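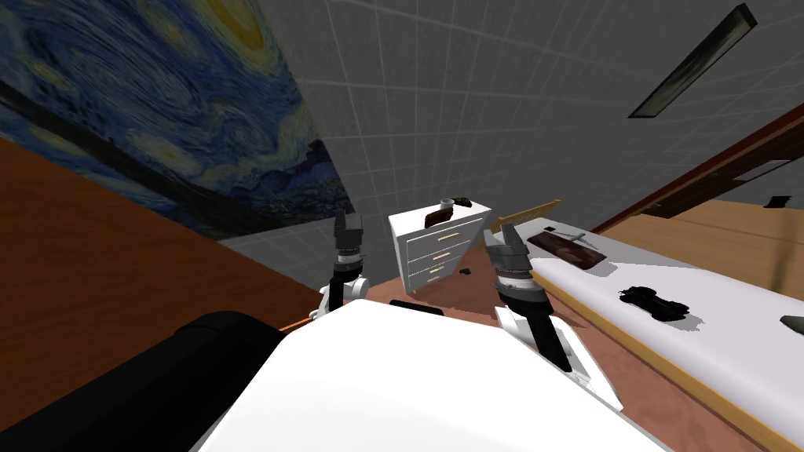
Leaf and Trade Studies | Open papers
20 November 2025
By the Pladus Cigar Storage Group

3. Storage and resting of box-aged cigars

3.1 Stock

The stock came from two sources. Van Rooij supplied 400 short-filler cigars from a single rolling period, and Huvitz supplied 500 long-filler cigars in a Corojo wrapper. A further 100 long-filler cigars were bought over the counter in Bollville, which brought the total to 1,000. All were put into store in August. Cigars with split wrappers or loose caps were replaced by the supplier before weighing.
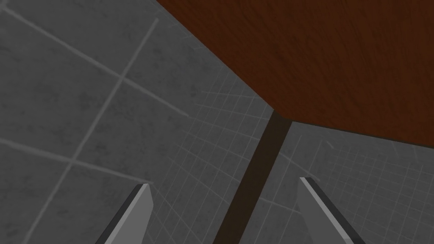
Figure 2. Corner of a wooden tabletop with one leg, seen from below (computer rendering).

3.2 Storage conditions

Half of each lot was kept at 65 per cent relative humidity and half at 70 per cent, both at 18 degrees Celsius. Boxes were turned once a week and were opened only for weighing. Cellophane sleeves were left on the shop-bought cigars, as most smokers would leave them, and were taken off the rest. We accept that this makes the shop-bought lot harder to compare with the other two.

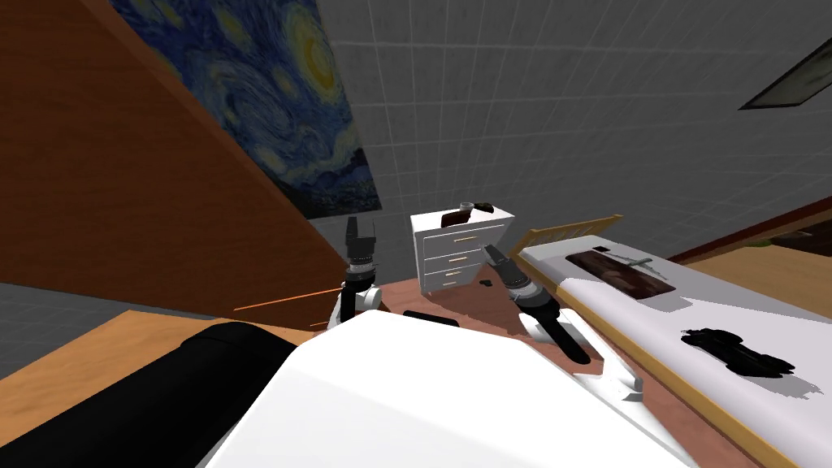 Draw was measured at intake and again after 176 nights. Each cigar was cut with the same straight blade, and pressure was read at the foot. Cigars that had been cut were not returned to the boxes.

3.3 Changes in draw

Draw was tighter at the higher humidity in all three lots. The difference was largest in the Van Rooij cigars, where the chopped filler seems to have swollen and closed the air channels. The long-filler cigars changed less.
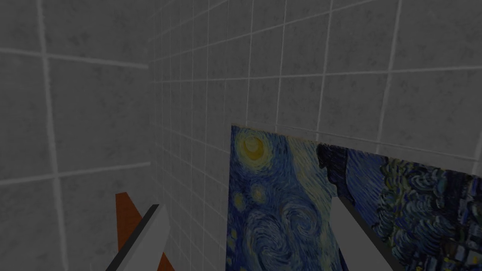 Burn was judged separately and is reported in Section 4. It should be noted that a firm draw did not always go with an uneven burn, and that several of the tightest cigars were rated well by the panel.

Comments (3)

cedarlid: Were the boxes themselves lined? A bare box and a cedar one behave quite differently in my cabinet.

Reader in Bollville: I have kept mine at 65 for years and would not go back.

ashandember: Leaving the sleeves on one lot only is a pity. Is a repeat planned with all of them off?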